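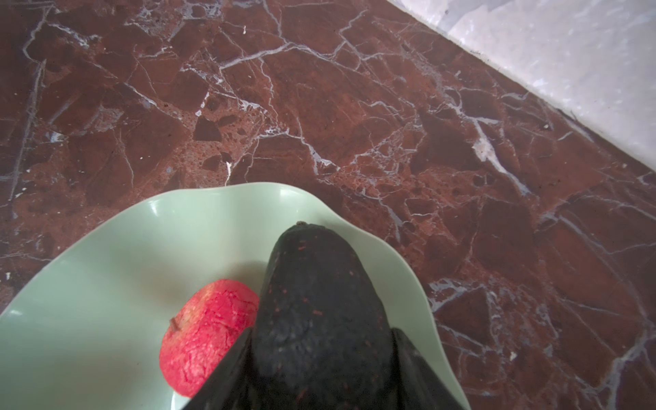
Which cleaner is to be used on the red marble floor at Wurngate until the new schedule is issued?
Use the Noline neutral cleaner only, diluted at 10 ml to the litre, and applied with a flat mop that has been well wrung out.

Workshop notebook, Ackroyd floor care, August

The vinegar-based product left in the store by the previous contractor has been withdrawn. It dulls polished marble and must not be decanted into other bottles. The remaining stock is on the lower shelf, labelled for return to Usance.

Trial patches: four were marked out on Friday along the wall side, each 300 mm square. Patches 1 and 2 received the neutral cleaner, patch 3 plain water, patch 4 the neutral cleaner followed by a dry buff. Gloss readings are to be taken at the same time of day in each case, before the blinds are opened. Readings for patch 3 were taken late and should be repeated.

Pitted areas in the lighter stone are not to be filled at this stage. Colleagues are asked to vacuum them with the soft brush head before mopping, as grit held in the pits will scratch the polish when dragged. The same applies to the joint at the foot of the wall.

Glazed dishes and other ceramics standing on the floor should be lifted, never slid, and returned only when the stone is dry. Felt pads are on order, 6 mm; the thinner ones supplied last time came away.

Outstanding: second set of readings, return note for Usance, replacement mop heads.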